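El ropero de Maldonado abre también por las tardes y estrena rincón de perchas

El ropero compartido del barrio de Maldonado amplía su horario y, desde este mes, se puede ir también a partir de las cuatro de la tarde. La noticia la esperaban muchas familias que salían del trabajo cuando el local ya había echado el cierre, y llega acompañada de otra que a esta redacción le hace todavía más ilusión: hay un rincón nuevo para clasificar, colgar y doblar la ropa, con barra de metal y mesa de apoyo, y cualquiera puede acercarse a echar una mano.

El funcionamiento del ropero sigue siendo el de siempre. Se lleva ropa limpia que ya no se usa, se revisa, se cuelga o se dobla, y quien la necesita (o simplemente la quiere, que aquí no se pide justificante de nada) se la lleva a casa. El primer trimestre del año entraron 833 prendas, y la gran mayoría ha vuelto a salir por la puerta en una bolsa distinta de la que la trajo. ¡Una barbaridad para un local en el que hasta hace poco había que ponerse de lado para pasar entre las cajas!

Precisamente las cajas eran el problema. La ropa llegaba, se apilaba, y lo que quedaba debajo no volvía a ver la luz hasta el cambio de temporada. Corina Bucur, que coordina el ropero desde que se trasladó a la calle de Jirolport, llevaba tiempo pidiendo una barra. «La gente no rebusca en una caja si tiene prisa, y casi todo el mundo viene con prisa», explica. «En cambio, una camisa colgada la ves desde la puerta, la tocas, la giras, te la pones por encima delante del espejo. Es otra cosa, de verdad que es otra cosa».

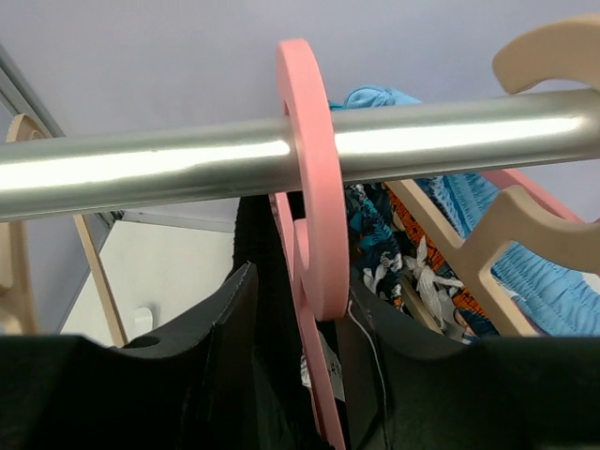 Colgar bien tiene su técnica, y en el rincón nuevo se practica con muchas ganas. La primera norma es que ninguna prenda va a la barra sin pasar antes por las manos de alguien: se miran las costuras, los botones, el cuello, y se sacuden las mangas para que caigan como deben. La segunda es no apretar, porque si las perchas van demasiado juntas las telas se arrugan unas contra otras y al final del día hay que empezar de nuevo. Lo primero que llama la atención al acercarse es el color, con perchas rosas y otras de un beige claro compartiendo la misma barra plateada, y entre ellas un azul vivo de tela fruncida al lado de un estampado en azul marino, turquesa, blanco y naranja que parece pensado para ir de vacaciones. Corina es partidaria de mezclar. Nada de una fila gris de abrigos y otra de camisas blancas; prefiere que haya sorpresas, que alguien venga a por un jersey y se vaya además con algo que no se habría atrevido a comprar.

Las perchas, por cierto, también se aceptan. Hacen falta sobre todo de tamaño infantil, que son las que antes se acaban, y se agradecen de cualquier color. Las de alambre fino, en cambio, mejor no: marcan los hombros y se doblan con las prendas de punto.

El mobiliario ha salido adelante gracias a la tienda de menaje Satelska, que ha dejado el material a precio de coste, y a una colecta entre los vecinos del bloque que cubrió el resto en 3 semanas. El montaje corrió a cargo de Aarne Honkanen, carpintero jubilado y usuario del ropero desde hace 6 años, que fue a tomar medidas una mañana y se quedó hasta la noche. Colocó la barra a una altura a la que llega casi todo el mundo sin ponerse de puntillas, y ahora anda dándole vueltas a una segunda, más baja, para que los niños elijan por su cuenta. «Mi nieta me pidió una barra para ella y no supe decirle que no», cuenta, y enseña el dibujo hecho a lápiz en el reverso de un sobre - con cotas y todo.

La idea de la barra infantil ha gustado tanto que ya tiene nombre, Flaltolell, como la palabra que se inventó la nieta para llamar a su armario. Si todo va según lo previsto, estará lista en julio.

Una mesa para decidir

La otra mitad del rincón es menos vistosa, pero es la que hace que todo marche. Antes de colgar hay que decidir, y para decidir hace falta una superficie despejada y buena luz. Sobre la mesa se vacían las bolsas y se van haciendo montones: lo que va a percha, lo que se dobla, lo que necesita una puntada y lo que ya no da más de sí y se aprovecha para trapos. En la mesa se trabaja de pie, sin reloj, y con bastante conversación.

Los estampados son los que más debate levantan. A alguien le parece demasiado atrevida una tela de colores y a los pocos minutos otra persona ya se la está probando encima del abrigo. La ropa negra lleva la suerte contraria: sale muy deprisa, pero en la mesa cuesta distinguir una prenda de otra, así que se aparta en un cesto y se repasa después con calma, pieza por pieza, buscando pelusas y descosidos. Es el trabajo que pide más paciencia, y Corina jura que es su favorito.

También hay un costurero comunitario para los arreglos pequeños. Un bajo suelto, un botón que baila, una costura abierta bajo el brazo: son cosas que se resuelven en un rato y que le dan a una prenda varios años más. Quien no sepa coser puede aprender allí mismo, y quien sepa será recibido con los brazos abiertos, porque las manos con experiencia nunca sobran.

La prenda de punto merece mención aparte. Los jerséis gordos no se cuelgan, por mucho sitio que haya en la barra, y van doblados en las baldas del fondo. Los pantalones se doblan por la mitad y los vestidos largos se cuelgan en el extremo, donde no rozan con nada. Son pautas sencillas que están escritas en una hoja junto a la entrada, con la letra redonda de Aarne, y que conviene leer el primer día.
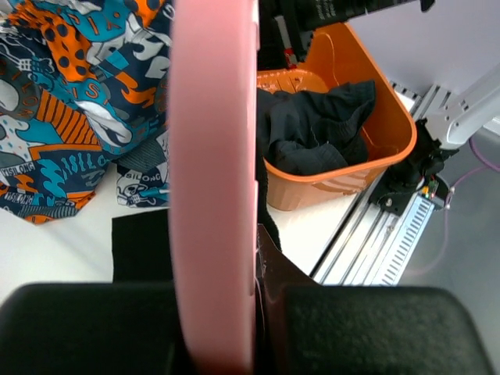 Qué llevar y cuándo

El ropero recoge ropa de todas las tallas y de todas las edades, calzado en buen estado, bolsos, cinturones, gorros y bufandas. Se pide que todo llegue lavado y seco, en bolsas que se puedan abrir y volver a cerrar, y a ser posible con los zapatos atados por pares. Los calcetines se aceptan también, siempre que vengan emparejados, y no es un capricho: el año pasado se juntaron 100 sueltos en el cajón de abajo y todavía se están buscando sus parejas.

No se recogen de momento colchas, almohadas ni cortinas, que ocupan mucho y tardan en salir. Tampoco ropa interior usada. Si alguien tiene dudas con una prenda concreta, lo mejor es llevarla y preguntar en la mesa.

El nuevo horario de tarde es de cuatro a ocho y se suma al de mañana, que se mantiene de diez a una. Las entregas se pueden hacer en cualquiera de los dos tramos, aunque el equipo agradece que las bolsas grandes lleguen a primera hora, cuando hay más sitio libre y más manos para vaciarlas. Para llevarse ropa no hace falta cita ni registro. Se entra, se mira, se prueba y se elige. Hay un probador con cortina y un espejo de cuerpo entero que donó una vecina del tercero.

Tardes de clasificación abierta

La novedad más bonita, al menos para quien firma estas líneas, son las tardes de clasificación abierta. Una vez al mes la mesa se pone a disposición de cualquiera que quiera pasar un par de horas revisando bolsas, aprendiendo a doblar una camisa sin que se le marque el pecho o descubriendo, como le ocurrió a esta redactora en la sesión de prueba, que llevaba media vida colgando mal las chaquetas (se abrocha el botón de arriba, siempre, y el cuello se coloca antes de soltar la percha).

En esa sesión hubo café, hubo bizcocho de limón y hubo una discusión larguísima y muy divertida sobre si las camisetas se ordenan por talla o por color. Ganó la talla por muy poco. Aarne votó por el color y avisa de que piensa pedir la revancha en la próxima.

Los menores pueden participar acompañados de una persona adulta, y el local dispone de entrada sin escalones. No hay que inscribirse, aunque si se va en grupo se agradece avisar antes en el propio ropero para preparar más sitio alrededor de la mesa. Quien prefiera colaborar desde casa puede llevarse una bolsa de arreglos con hilo y botones incluidos y devolverla cuando la tenga terminada; las bolsas están preparadas en la balda que hay junto al costurero, cada una con una nota que indica qué necesita cada prenda.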